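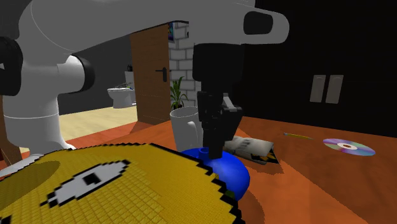 Tabletop Cell, Stullby Workshop: Gallery and Buying Notes

We are planning a tabletop arm for the Stullby workshop, to be used for picking up and sorting small household things. Before any money goes out, the work is being set up in simulation under the Brikeo project, and this gallery goes with the equipment request. It is meant for the people who approve the purchase and for whoever ends up ordering the parts.

The prices that matter are in the request itself. The notes on this page cover what we want to buy, what we plan to leave out, and what has to be settled before July.

Simulated table, white arm, black gripper over the blue object's knob. Mug and newspaper close by, pencil and disc farther right.

Arm
The request is for one arm. An earlier draft had 2, and the second one was dropped when we looked at how much bench space was left after the guarding went in. The Strebel quote covers the arm, the controller and the base plate. It doesn't cover the cable tray or delivery to the upper floor, so those are on their own line.

Gripper
A two-finger gripper is the current choice. Small knobs and mug handles are the parts we care about most, and flat things like a newspaper or a disc are the parts we worry about. If flat items turn out to be too much trouble, suction is the next option, and that brings in an air supply we haven't budgeted for. Please don't order suction parts yet.

Spare fingertips are listed separately at $225 for the set. Order them with the gripper. Shipping on a second small order cost us more than it should have last time.

Table
The table needs to be solid and big enough to leave objects out of the gripper's way while it works on one of them. We would like to use the bench we already have. Someone needs to check whether the base plate holes will land on the frame underneath, and the drawing for that is in the Woven folder with the old floor plans.

Objects
Cheap and easy to replace. Mugs, pencils, discs and newspapers can come out of the supply closet. Things with a shiny finish should be on the list too – they are harder for the cameras we have been looking at, and it's better to find out early. Keep receipts if you buy any.

Cameras and lights
Not in this round. The camera choice depends on where the arm is mounted, and the lighting depends on the camera. There is a placeholder amount in the request, and it should be read as a placeholder.

Simulation time
The Brikeo work runs on the computers we have, so no new machine is requested. We do need 3 more seats on the software license if the evening group joins in. That is still open.

Still to settle
Delivery terms with Strebel, including who signs for the crate.
Whether training is 2 days on site or one day plus a video call. The price is the same either way.
Power outlet by the back wall.
Guarding – fixed panels or a light curtain. The fixed panels are cheaper and take up more floor.

Comments on the request are open until Friday. Changes to quantities should go in the sheet, with the reason in the notes column.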